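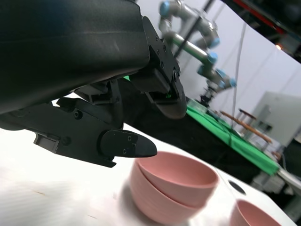 Bols empilables Usameck, coloris rose pâle

Vendus à l'unité ou par lot de 4

Quand nous avons ouvert la boutique, nous n'avions pas prévu de vendre des bols. Nous vendions des plateaux, quelques carafes, des torchons, et puis les clients se sont mis à nous demander dans quoi nous servions les olives sur le comptoir. C'étaient déjà des Usameck, dans une teinte que la maison ne fait plus. On en a commandé un premier carton, puis un autre, et aujourd'hui ils occupent toute une étagère près de la caisse, ce qui nous oblige à pousser les torchons un peu plus loin chaque année !

Le rose pâle est la couleur qu'on nous réclame le plus. C'est un rose très doux, mat, qui reste discret sur une table blanche et qui prend une nuance un peu plus soutenue au creux du bol, là où la lumière entre moins. Si vous craignez le rose « chambre d'enfant », venez le voir en vrai ou demandez-nous un échantillon de teinte : beaucoup de gens hésitent devant l'écran et repartent ravis du magasin avec quatre bols sous le bras.

Un bol pour tous les jours

La forme est toute simple, sans pied marqué ni décor, et les parois lisses se rincent d'un geste. Le format convient au yaourt du matin, à une compote, à une petite portion de soupe, aux céréales des enfants (pas les très gros appétits, pour eux nous conseillons plutôt le saladier individuel de la même série). Chez nous, ils servent aussi en cuisine pour préparer les ingrédients à l'avance : l'oignon dans l'un, les herbes dans l'autre, les œufs battus dans un troisième, et tout le monde au lavage après.

Ecaterina Anghel, qui s'occupe de nos commandes depuis l'atelier de Tarport, en garde une pile sur son bureau pour les trombones, les élastiques et les clémentines. Ce n'est pas l'usage prévu, mais cela fonctionne très bien.

L'empilage

C'est le vrai point fort de la série. Les bols s'emboîtent l'un dans l'autre et le bord de celui du dessus ne dépasse que légèrement de celui du dessous, de sorte que la pile monte peu et tient facilement dans un placard encombré. On attrape celui du haut par le bord, sans avoir à secouer les autres. Nous déconseillons seulement de ranger les bols encore humides, ils ont tendance à faire ventouse et c'est agaçant le matin quand on est pressé.

Pour une étagère basse, comptez des piles de quatre. On peut aller plus haut, mais une pile trop haute finit toujours par pencher du côté de la porte.

Caractéristiques

Modèle : bol empilable Usameck
Coloris : rose pâle
Finition : mate
Contenance : 23 cl
Conditionnement : à l'unité ou en lot de 4
Lave-vaisselle : oui, panier supérieur
Micro-ondes : réchauffage court uniquement
Four : non

Entretien

Un peu de liquide vaisselle, une éponge douce, et c'est tout. Évitez le côté vert de l'éponge, qui finit par lustrer la surface et par laisser des zones brillantes sur le mat. Les sauces tomate et le curcuma peuvent laisser un voile si on les oublie toute une nuit : faites tremper le bol dans de l'eau tiède avec une cuillère à café de bicarbonate, attendez une petite heure, et frottez avec un chiffon. Róisín Gilmartin, notre collègue du magasin, jure par le savon noir. Nous avons essayé les deux et nous n'avons pas réussi à nous mettre d'accord !

Avec quoi les associer

Le rose pâle va bien avec le blanc, bien sûr, et avec le bois clair. Nous l'aimons beaucoup aussi avec les assiettes gris ardoise de chez Mykhailiuk, qui lui donnent un côté un peu plus adulte, et avec les sets de table Jotari en coton lavé. Pour un buffet, le plus joli reste encore de les poser sans façon, une petite pile d'un côté et quelques bols isolés de l'autre, que les invités se servent comme ils veulent.

Les bols de la série existent également en crème et en vert sauge. Les teintes se mélangent sans problème dans une même pile, les dimensions étant identiques.

Pour les cantines, crèches et chambres d'hôtes

Nous préparons régulièrement des commandes en quantité. À partir de 80 pièces, un tarif dégressif s'applique, et un second palier commence à 200 pièces. Écrivez-nous avec la quantité, le coloris et l'adresse de livraison, nous vous envoyons un devis avec le port. Si vous hésitez sur le format, nous pouvons vous faire parvenir deux bols à essayer en cuisine avant de vous décider (ils vous seront déduits de la commande, ou vous nous les renvoyez).

Pensez à nous prévenir un peu en avance pour les livraisons de janvier, l'atelier tourne au ralenti après les fêtes et le rose part toujours en premier.

Livraison et retours

Les bols voyagent emboîtés, avec une feuille de papier entre chacun, dans un carton sans plastique. Vous pouvez garder les feuilles, elles sont utiles pour un déménagement. En cas de pièce abîmée à l'arrivée, envoyez-nous une photo du bol et du carton, et nous remplaçons la pièce sans vous demander de renvoyer tout le lot.

Retrait gratuit au magasin de Tarport, sur présentation du numéro de commande.

Fiche mise à jour le 6/10/22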